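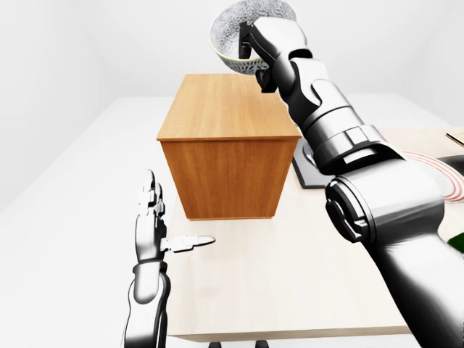
4.2 Spooling the Trillerach baitcasting reel

Before starting, confirm that the reel is seated in the rod's reel seat and the locking hood is tight. The spool holds 700 feet of 12 lb monofilament. Braid requires a mono backing.

1. Set the free-spool lever to the closed position.

2. Pass the line through the tip guide, down through each remaining guide and through the level-wind eye.

3. Tie the line to the spool arbour with an arbour knot. Trim the tag end to 2 mm.

4. Place the filler spool so that line leaves it in the same direction as it enters the reel.

5. Wind at a steady rate, holding the line between thumb and forefinger under light tension.

6. Stop when the line is 3 mm below the spool lip. Do not fill to the lip.

7. Set the cast control knob. With a lure tied on, the lure should fall slowly when the spool is released – the spool should stop when the lure reaches the ground.

Note: Reels supplied before December use the older centre pin. Fit the Vetthorpe spacer before step 3.

Caution: Do not oil the brake drum. Oil on the drum will cause overruns on the cast.

For drag adjustment, see section 4.3.

Revised Apr 16, 2019 – A. Krajewska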